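Nisbridge Hall Users' Group
Minutes of the meeting held on 1 June 2012

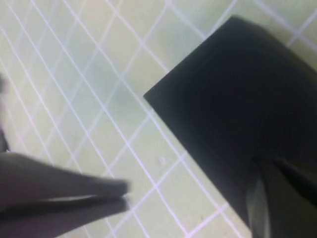

Arlo Crenshaw asked whether the tiled floor could be left as it is until January, as his group had only just got used to it and did not want to lose the room over the summer. He was told that the price from Fagerlund would not hold that long.

1. Minutes of the last meeting
Agreed, with one change. Under item 4, "back store" should read "side store".

2. Floor
The small cream tiles are to stay. Two quotes had come in for cleaning the grout, one from Fagerlund and one from Odmont. Odmont's was cheaper by 40 pounds but did not include sealing. After some talk it was agreed to accept Fagerlund. The room will be shut for 2 days and the hirers told in writing.

The Lanine dance class asked again for vinyl over the whole floor. Not agreed. The class may bring its own roll and must take it up the same evening.

3. Things left on the floor
Flat black items do not show up well in the evening with only the side lights on, and one member had tripped on a mat. Mats, cases and boards are to go against the wall when not in use. Nothing is to be dragged across the tiles. Arlo Crenshaw asked if this covered the piano. It does.

4. Mopping
Plain warm water only until the sealing has been done. The green bottle under the sink is not to be used on the grout. The mop head needs replacing and a new one will be bought out of petty cash.

5. Spare tiles
The box in the side store has almost 30 tiles left, several of them chipped. It was asked whether the same tile could still be bought. Odmont to be asked. The box to be labelled and moved off the bottom shelf.

6. Money
Up to 200 pounds was set aside for the floor, to include the mop head. Anything over that to come back to the meeting.

7. Any other business
The door to the yard is sticking again. Carried over.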